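September 21, 2018

Up too early. Rain on the skylight, couldnt get back off. Made tea, forgot tea, made more tea. Letter from Taleck on the mat about the boiler service - they want 200 up front now, which is a cheek, and they've spelt Castthorpe with one t again. Put it behind the clock with the others.

Guests on the 502 from Brungate tonight so bathroom had to be done. No way round it. Have been putting it off since we got back and the basin had reached the stage where I was brushing my teeth with my eyes on the ceiling. Brown mark by the plughole mostly, and a tan ring round the metal bit. No idea what it is. Tea? Hair stuff? Have never knowingly poured tea in there.

Cleared the ledge first. Two dead razors, a hotel soap from Paucar still in its paper (June! three months ago!), hair grips, a cork. Why a cork. All in the bin except the soap. Then spray, little white brush, red cloth from under the stairs. Wanted to get the whole lot done before ten so I could get to the shop. 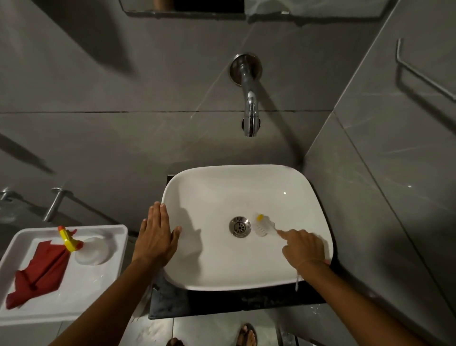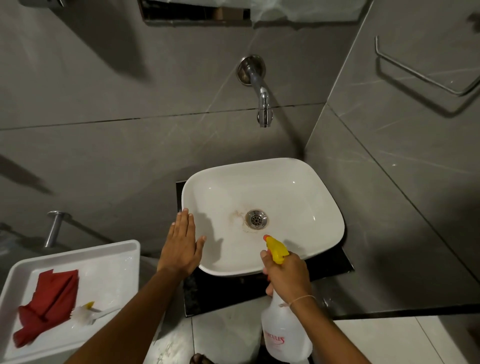
*Both photos: bathroom at home*

Hercules is the yellow-topped spray, bought it in the market because it was the only one left. Smells of lemons and swimming baths. Said leave it 2 minutes on the bottle so I left it five and read the back of the shampoo. Then the brush, small circles, then bigger cross circles. The brown mark went first, to be fair to it. The ring was worse, had to go at it with the corner of the cloth over my fingernail and there is still a bit on the far side if you know where to look. They won't know where to look.

Black worktop is a menace. Lovely in the showroom. Shows every drip, wipe it and it shows the wipe. Did it three times, then dried it with an old pillowcase and walked out backwards so I wouldn't breathe on it. Next time plain white everything, and a tap I can get a cloth behind - the wall one is smart but my neck is killing me from craning at the tiles underneath.

Didn't do the floor properly. Mopped the bit you see from the door.

Shop after. Eggs, onions, the good butter, loo roll, candles (no candles, got nightlights). Came to more than I wanted and I forgot the cream, so it's custard. Bus home was packed, stood the whole way with the eggs held up at chest height like a baby.

Afternoon went on sheets. Spare duvet still smells of the loft so it's over the banister with the window open, and now the landing is freezing. Found page 661 of the big atlas under the bed, just the one page, no sign of the atlas. Put it behind the clock too.

Hands like sandpaper, should have worn the gloves. Must get more brushes, this ones bristles have had it. Also ring Taleck before they close, also bulb for the hall, also fish out the good towels - the blue ones, not the ones with the bleach spots.

Ten to six. Onions on. Haven't washed my hair.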